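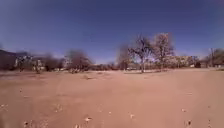
Harkulow workshop, notebook, 29 April 2021

Subject: casein paint for the Prins panels, third series

I write down the complete recipe again. The page from the second series has become hard to read, there is lime on it.

Starting amounts for one batch: 256 g of low fat curd, pressed in the cloth until it doesn't drip anymore, and lime putty, one part to five parts of curd by weight. The pigment is the red earth from Cleltodau, ground twice. I made the base in the glass bowl and stirred it by hand. With the mixer we had foam in the second series, and the foam leaves small craters in the dry film.

The curd became liquid after a few minutes, as it should. I let it rest under a plate and then passed it through the fine sieve. Very few lumps stayed behind. The smell is normal.
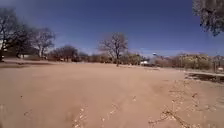
After the sieve I divided the base over 6 jars. Each jar received a different quantity of pigment, beginning with very little and ending with a paste that was almost too stiff for the brush. Before adding it, I made the pigment wet with a little water and left it standing during lunch. Dry pigment thrown directly in the base floats on top and makes me angry.

Observations on the test boards, first coat:

Jar 1: transparent, the wood grain is well visible. Pretty, but Prins asked for a covering paint.
Jar 2: the same, a bit warmer in color.
Jar 3: covers badly at the edges, good in the middle. My brush was possibly too full.
Jar 4: the best one. Flat, even, and no powder on the finger after drying.
Jar 5: covers well, gives a little powder when I rub it.
Jar 6: gives much powder. Too little binder for so much earth. To be stopped.
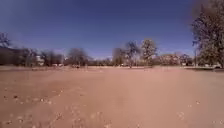
Bare ground, with trees and buildings far behind.

Floor Boersma passed by and looked at the boards. She finds jar 4 too brown and would like to have some of the yellow earth in it. I am not sure. On the wet board it looked brown to me also, but casein dries much lighter and we should compare only the dry boards. We agreed to make one extra board with a spoon of yellow, next to the jar 4 board, and to let Prins choose.

The order is for 2,000 ml of finished paint. I don't want to make that in one time. The base keeps badly and I can paint only so many panels in a day, so 2 batches is the better plan.

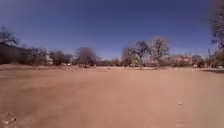

Can the rest of the base stay in the refrigerator until the next day?

It can stay one night in a closed jar, but the next morning the glue is weaker, so use it only for test boards and never for the panels.

Still to do: scratch test on boards 4 and 5 when they are fully hard. Order new lime putty, the Jirton bucket is nearly finished and there is a dry crust on the sides. Wash the sieve the same day, please. Old casein on the mesh doesn't come off, I had to throw away the last one in September.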